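Werkstattbuch Wohnzimmer Wisow
Februar, Mittwoch, Eintrag ab 9:40

Couchtisch abräumen und alles auf das Tablett, Leder abwischen, Kissen neu verteilen, Teppich. Balkon nur, wenn Zeit bleibt.

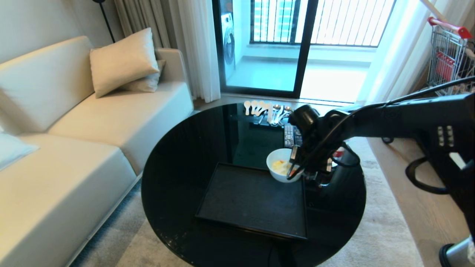

Sigita Venckus meinte gleich am Telefon, das Tablett gehöre gar nicht auf den Glastisch, es verkratze die Platte, und wer abräumen wolle, solle lieber zweimal laufen. Ich habe ihr gesagt, dass ich es mit Filzpunkten versuche. Ihre Antwort: Filz nimmt Sand auf, und dann schleift man mit dem Filz. Da hat sie recht, also Punkte vor jedem Einsatz abbürsten. Steht jetzt auch auf dem Zettel in der Küchenschublade.

Tisch

Schwarzes Glas, rund, glänzend. Man sieht darauf jeden Fingerabdruck, besonders gegen das Licht von der Balkontür. Reihenfolge, die sich für mich bewährt hat: zuerst das Besteck, dann die Schüssel, zuletzt die Fernbedienung. Beim letzten Mal hatte ich es umgekehrt gemacht und die Fernbedienung lag nachher in einem Rest Vanillesoße. Yannick hat sie mit Wattestäbchen wieder sauber bekommen, die Taste für die Lautstärke klemmt aber seitdem.

Die Keramiklöffel nicht auf die Metalllöffel legen. Am Rand von einem der alten Löffel ist davon ein grauer Strich geblieben, der mit Spülmittel nicht weggeht. Natron mit wenig Wasser hat geholfen, zweimal auftragen, jeweils 5 Minuten stehen lassen. Debora Bortolotti nimmt dafür Zahnpasta. Habe ich nicht probiert.

Aufs Tablett: Keramik nach links, Metall nach rechts, Schüssel in die Mitte. Der Rand ist niedrig und hält nichts auf, wenn man schräg geht. Mit einem feuchten Geschirrtuch darunter rutscht die Schüssel nicht mehr. Ein trockenes Tuch bringt nichts, es wandert mit.

Glas danach: erst feucht mit dem Mikrofasertuch, dann trocken mit dem alten Leinentuch. Den Glasreiniger von Tarar habe ich nach dem dritten Versuch weggestellt, bei mir bleiben Schlieren, egal wie wenig ich nehme. Lauwarmes Wasser mit einem Schuss Essig, 17 ml auf einen Liter, abgemessen mit der Spritze aus dem Backfach. Kreisförmig wischen ergibt kreisförmige Schlieren. In geraden Bahnen von der Fensterseite weg, das Tuch nach jeder zweiten Bahn wenden.

Offen: Die Tischkante habe ich von unten noch nie sauber gemacht. Beim nächsten Mal Taschenlampe mitnehmen.

Sofa

Cremefarbenes Leder, das heißt, man sieht Jeansblau. An der vorderen Kante der Sitzfläche war ein Schatten, so lang wie meine Hand. Lederseife auf den Schwamm, nicht auf das Leder, aufschäumen, mit wenig Druck auftragen, mit klarem Wasser nachwischen, lufttrocknen. Kein Föhn. Samuele Lo Presti hat den Föhn einmal an seinem Sessel benutzt und hat jetzt eine harte Stelle in der Armlehne.

Ergebnis um 10:30: Schatten heller, noch da. Zweiter Durchgang erst nächste Woche, das Leder soll dazwischen Ruhe haben. Pflegemilch kommt danach, sonst schließe ich das Blau ein. Ob das stimmt, weiß ich nicht, es steht so in der Anleitung von Asum, und die haben auch die Seife gemacht.

Kissen: Das große und ein kleineres stehen am Ende zum Fenster, das große vor dem kleineren. Das sieht ordentlich aus, aber das hintere wird platt. Ich tausche sie ab jetzt bei jedem Putzen. Bezüge bei 40 Grad, auf links, Reißverschluss zu. Ausnahme ist der Bezug vom vorderen Kissen, der ist beim letzten Waschen enger geworden, den künftig kalt. Aufziehen ging heute nur zu zweit, Lino hat gezogen und ich habe gestopft.

Teppich

Hellgrau, mit Struktur, Krümel sitzen tief. Erst gegen den Strich saugen, dann mit. Unter dem Tisch kommt man mit der breiten Düse nicht gut hin, dort die schmale nehmen. Tisch zum Saugen nicht schieben, sondern anheben und zu zweit zur Seite setzen. Die Abdrücke im Flor gehen mit einem Eiswürfel heraus: liegen lassen, bis er geschmolzen ist, dann mit einer Gabel aufrichten. Drei Abdrücke behandelt, zwei sind weg, der dritte ist wohl zu alt.

Am Holzstreifen rechts entlang sammelt sich der Staub genau an der Teppichkante. Da hilft nur Umschlagen und mit dem Handfeger durch. Keinen nassen Lappen, der Teppich zieht sonst Wasser und wellt sich.

Einkaufswagen

Der Drahtwagen mit dem roten Griff steht wieder in der Ecke. Ich hatte ihn in den Flur gestellt, dort passt aber die Wohnungstür nicht mehr ganz auf. Vorschlag von Lino Martinelli: zusammen mit den Schuhen in den Schrank. Der Schrank ist 7 cm zu schmal, nachgemessen. Bleibt also erst einmal, wo er ist. Räder beim nächsten Mal abwischen, bevor er über den Teppich fährt.

Vorhänge und Balkontür

Graue und weiße Stores abgenommen habe ich heute nicht. Die weißen sind als Erstes fällig, unten am Saum. Feinwäsche, halbe Menge Pulver, nicht schleudern, feucht aufhängen, dann hängen sie sich glatt. Die Haken vorher herausnehmen und in ein Glas mit Deckel tun. Letztes Mal fehlten zwei und einer davon lag in der Türdichtung der Maschine.

Die Schiene der Schiebetür ist schwarz und zeigt jeden Sandkorn. Mit dem Pinsel auskehren, dann der Staubsauger. Ein Tropfen Silikonspray von Zarkholm auf die Laufrolle, nicht mehr, sonst klebt der nächste Staub daran fest. Tür läuft jetzt leichter, oben schleift sie immer noch ein wenig.

Balkon ausgelassen. Waschmaschine von außen und das Gitter hinten hat Debora sich für den Samstagvormittag vorgenommen, sie bringt die lange Bürste mit. Die Stäbe einzeln von oben nach unten, und vorher etwas auf den Boden legen, der ist hell und nimmt den Dreck an.

Material verbraucht: Lederseife fast leer, Essig reicht noch. Filzpunkte nachkaufen, die runden, die eckigen lösen sich an den Ecken zuerst. Mikrofasertücher getrennt von den Handtüchern waschen, ohne Weichspüler.

Nachtrag 16:15: Leder trocken, Schatten bei Tageslicht von der Seite noch zu sehen, von vorn nicht. Auf dem Glas ein einziger Streifen nahe der Mitte, mit dem trockenen Leinentuch nachgezogen. Yannick Perrin fragt, ob die Löffel in die Spülmaschine dürfen. Keramik ja, oberer Korb, mit Abstand. Metall in den Besteckkorb, Griff nach unten.

Kontakt: Haushaltsgruppe Wisow, Aushang im Treppenhaus | © Werkstattbuch Wisow | Nach oben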